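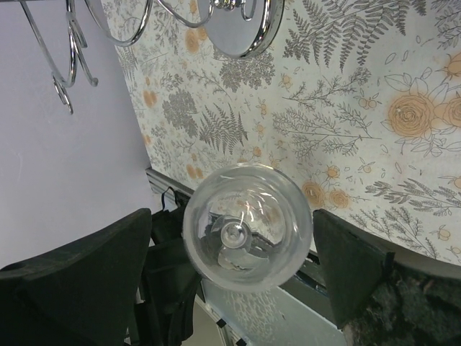 Orçamento para garra de dois dedos: taças com pé

Muthu Pinto
Estou a fechar o orçamento de uma célula para manipular taças de vidro com pé. Tenho 1770 euros para a garra, sem contar com o braço. A Kaltia propõe uma garra elétrica paralela com dedos rígidos; a Ziółkowski, uma com controlo de força, mais cara. O controlo de força justifica-se, ou bastam almofadas macias? E convém reservar verba para uma câmara no punho?

Lucienne Lebrun
Peça às duas a força mínima regulável, por escrito, e não a máxima. O curso deve exceder em 32 mm o diâmetro maior da taça. Com pega pelo bojo, a parede é curva e o contacto reduz-se a uma linha; orce dois jogos de dedos. Reserve também verba para a câmara: o vidro transparente dá mau contraste contra fundos com padrão, e os reflexos no bordo confundem a deteção. Peça um ensaio com as suas taças antes de encomendar.

Tuldale
Compre a mais barata e cole silicone. Eu fiz isso em fevereiro.

Comentários (2)

Dritonon: Silicone colado descola com detergente. Melhor aparafusado.

Muthu Pinto: Obrigado. Pedi o ensaio à Ziółkowski; cobram 100 euros, dedutíveis na compra.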